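How a Canal Lock Lifts a Boat

Travel for kids: boats and ships

A passenger boat cannot climb a hill. When a canal has to go up, builders put in a lock. A lock is a long chamber with a watertight gate at each end. The chamber at Vustuvcombe is 300 feet long and lifts boats 10 feet.

The boat enters at the low end and the gate closes behind it. Valves open, and water flows in from the high side. The water rises and the boat rises with it.

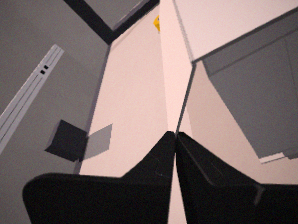
One young reader asked if the lock uses a pump. It does not. Water runs downhill by itself, so only the valves and gates need power.

When the water in the chamber is level with the water ahead, the upper gate opens. Until then, the push of the deeper water holds it shut.

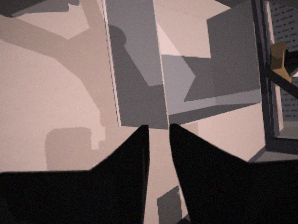 Going down works the same way in reverse. The boat enters at the top, the valves let water out to the low side, and the boat sinks slowly with the level. Passengers on the Konham cruise pass through the lock both ways. Stay seated until the ropes are untied.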